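Dec 19, 2021

Sorden branch, picking up where Kipchumba left it. Goal for today: get the pose track from the hand-held gripper through the cleaner and into training without me babysitting it.

Cleaner first. It was dropping whole episodes when tracking got lost for even a few frames. Way too strict. Changed it to split the episode at the gap and keep any piece over 200 frames. Shorter than that goes in the reject folder with a reason string, so we can at least grep for it. Reason strings are ugly right now, will fix.

Ran the Massawe set (1000 episodes) through old and new side by side. New one keeps a lot more. Looked at a handful of the rescued pieces by hand and they look ok, no jumps at the seams. Halima wants a proper plot of gap length vs. position error before she trusts it. Fair. Not done today.

Time offset, again. Images and poses still don't line up at the start of an episode. Found it: the loader takes the first pose AFTER the first image, not the nearest one. One line fix, in teh branch now. Old checkpoints were all trained with the bad version, so don't compare numbers across it. Kipchumba, if you have runs going on Mudent please kill and restart, sorry.

Also found out the width reading gets smoothed twice. Once in the logger, once in the loader. So the close looks soft and late to the policy, and then on the arm it closes soft and late. Took out the one in the loader. Left the logger alone because the September data already has it baked in.

Retrain from scratch after both fixes:
- batch size same as before
- 3000 steps warmup, then the usual decay
- image crop back on (somebody turned it off in the config, maybe me)
- action chunk unchanged

Loss curve is lower early, then sits on top of the old one. Not reading anything into that. Open-loop replay on held-out episodes is better at the grasp, which is where I expected it. Will wait for real rollouts on the arm.

Folding. Grasp point head is the weak spot. On flat towels it picks the corner fine. On anything thick it goes for whichever edge has the most contrast, and on quilted stuff every seam is an edge. Pulled up the heatmaps for the jacket episodes and the peaks are all over the stitch lines. Tried blurring the input a little, helped with seams, killed the thin towel hems. Reverted.

Segmentation has the same kind of problem, mask leaks into bedding. The color-only prior we hacked in for Skulix assumed a plain background and it's useless in homes. On the teal jacket it should be easy, nothing else near that color on the bed, but the spread is all big roses with green leaves and the mask grabs leaves past the top edge of the jacket. And at the near end the garment runs right under the fingers into shadow, with the collar or hood in the darkest part, so the mask drops out exactly where we want a grasp point. Need a fixed mask for the gripper body plus some exposure augmentation on whatever is between the fingers. Wide lens doesn't help either, the far side of the bed comes out as an arc and the straight-line crop eats into it.
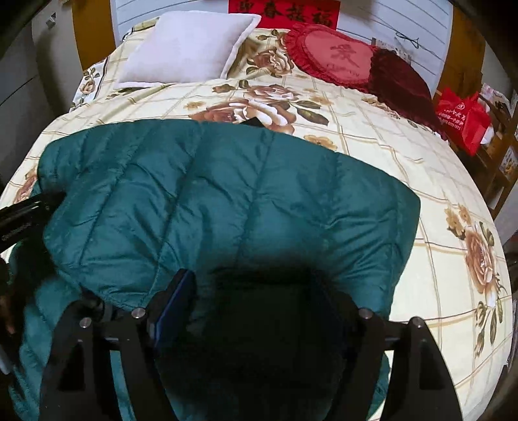

Undistort or not, went back and forth with Halima on this. Her take is feed the raw fisheye to the policy and only undistort for the mask. The wall behind the bed is a good check for the calibration, those horizontal grooves ought to come out straight, and same for the shelf on the right. Wrote a small script that fits lines and prints the worst residual per image. Calls the same calib file as the tracker so no second copy to go stale.

Gripper mask: drew one by hand with the fingers open, dilated it by 5 pixels. Needs to follow the width reading or it covers cloth when the fingers close. Interpolating between an open and a closed mask is probably enough. Half written, doesn't run yet, commented out on the branch.

To do:
- gap plot for Halima
- closed mask, then the interpolation
- exposure aug, only inside finger region
- rerun heatmaps on jackets w/ new masks
- ask Kipchumba where the Mudent calib file went, path in the config is dead

Branch pushed. Tests pass except the loader one, which was checking for the wrong pose all along. Needs rewriting.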